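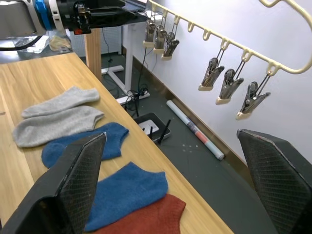 I hate laundry, and I've been waiting for a machine to take it off my hands since I was old enough to reach the dryer. So when Vakivau, a small robotics outfit, offered to let me come by and watch, I cleared my afternoon. The job they picked sounds like nothing. Take ankle socks off a table, in gray, blue and rusty red, and hang them from the little metal clips on a plastic rack. My kid can do it while watching cartoons!

But think about what your hands are up to there. You find the edge of a floppy thing, pinch just one layer, squeeze a springy clip open with your other hand, and get the two to meet in midair. The Relevlow team (that's their name for the laundry project) told me they'd logged 1,853 tries before my visit. A good run takes nearly 15 minutes, and on a bad one a sock goes on the floor and somebody bends down to get it.

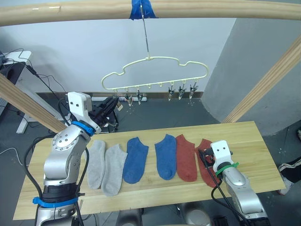
I asked if I could have one by December and got a very kind laugh. Riviere, the rival everyone there kept bringing up, is sticking to towels for now - flat, square, forgiving towels. Salus wants to start with hotels and care homes, where a slow machine can plug away all night. I get it. I timed myself at home later and hung five socks in under 90 seconds, with the phone tucked under my chin. I'd still trade that talent for a robot tomorrow.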